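Filed under: Threads > Home & Laundry
Last updated: February

We use cookies to remember your preferences. Accept all / Manage

1/19 A thread on folding jeans, by a woman who once kept hers on a chair until the chair gave up. I've been doing it properly for two whole months, so naturally I now have opinions and will be sharing every one of them.

2/19 It began with a book. Adomaitis, 154 pages on the folding of household textiles, passed on by my sister Triin Krūmiņa with a note saying "thought of you". I have decided to take that warmly.

3/19 Page one says to choose a flat surface large enough for the garment. I skipped ahead, as anyone would, and spent a fortnight folding trousers against my own stomach and wondering why they came out shaped like a boomerang.

4/19 So: the bed. Specifically the bed with the straw sleeping mat on it, with the smaller green-edged mat laid on top of that. A duvet is no good at all. Everything sinks, and you end up ironing a cloud. 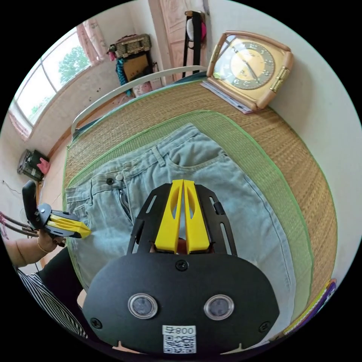
Odalitz, 2018-06-26

5/19 Button and zip facing up, waistband one end, legs the other. Smooth it with the flat of your hand from the waist down. Any bump you leave in now will still be there in the drawer, sulking.

6/19 Empty the pockets. I know you've emptied them. Empty them again. I have washed a bus ticket so thoroughly that it was spread evenly through a whole load of towels, and I was finding bits of that journey for weeks.

7/19 Now the great schism: button done up or left undone? Adomaitis says done up. My sister says undone, as it's one less job in the morning. We had quite a tense phone call about this and then talked about the weather.

8/19 I'm with Adomaitis. An open waistband flaps about and the top corner never lies flat. Also, undoing a button in the morning is about the level of exercise I can commit to.

9/19 Fold one leg over the other. Line up the side seams, then see where the inside ones have ended up. They won't match. Jeans are made by people who have never met a ruler, and you have to make your peace with it somewhere around the knee.

10/19 There's a little triangle that sticks out at the seat. Tuck it in. I'd love to tell you there's a clever method but you just push it back under and look elsewhere for a moment.

11/19 Hem up towards the waistband, stopping a bit short. Then fold again, in half or in thirds, depending on how deep your drawer is and how much you care. Shirts and other thin things want a much lighter hand. Pinch the folded edge, lift, and see if it holds its shape.

12/19 A word for the green mat, since people keep asking me about boards. The weave has a fine grid in it. I use the lines to keep things square, and it cost me nothing because we already had it. No disrespect to boards.

13/19 (Slight disrespect to boards. I did buy one. The Cekora, hinged plastic, claps shut like a crocodile. It's very good at T-shirts belonging to one particular size of person, who doesn't live with us.)

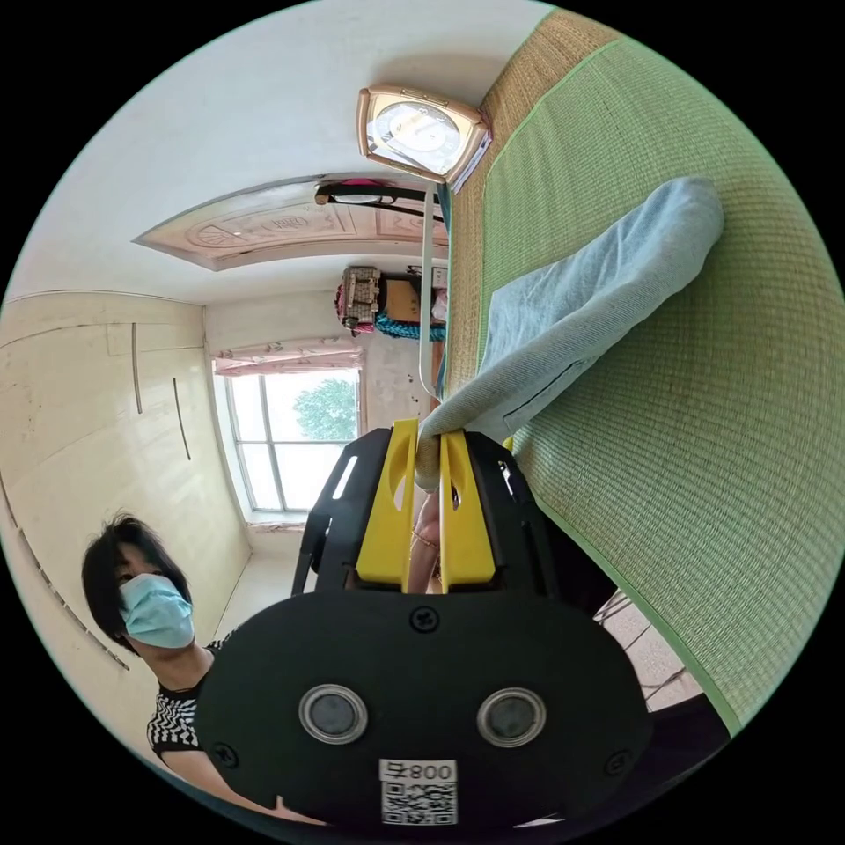

14/19 Storage. Our wardrobe is tall and cream with long thin door handles, and it looks as though the inside must be in perfect order. I've been trading on that impression for years. Folded things go on the shelf with the fold facing out, so you can pull one without bringing down its neighbours.

15/19 Do not stack jeans high. Almost 400 words of Adomaitis are devoted to this and I can save you the reading: the pair you want is at the bottom. Keep the stack low or stand them on end in a drawer like files.

16/19 I did try the Flustelix app, where you log each garment and it tells you when you last wore it. It informed me that I own a great many trousers and wear one pair. I could have got that from my mother for free.

17/19 Timing: fold the same day it comes off the line, or admit you're not going to. The basket is not a halfway house. Things go into the basket and they live there, and in the end you dress out of it like a fox at a bin.

18/19 When you've finished, give the mat a wipe with a barely damp cloth, going along the weave. Let it air before anything goes back on it. Straw does hold on to fluff, and mine was holding on to quite a lot, including what I think was the last of the bus ticket.

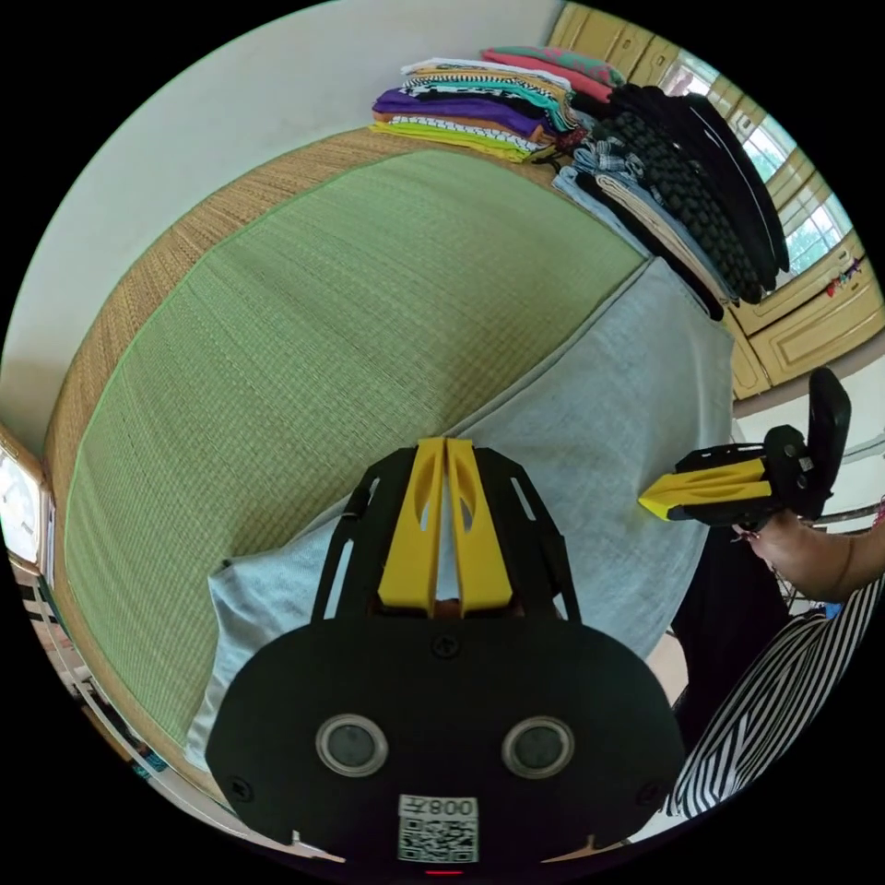
Piret Bite: Button undone, always, and I roll mine. Rolled jeans fit down the side of a suitcase and nobody's ever checked my seams. What do you do about the ones with stretch in them? Mine spring open again before I've shut the drawer.

19/19 Replying to Piret as the last post: stretchy ones get thirds and go under something heavier, which in our house means my husband's jumpers. Rolling is fine for suitcases. I'm not ready to talk about rolling in drawers. Triin has just liked your comment, I notice, and I'll be ringing her after supper.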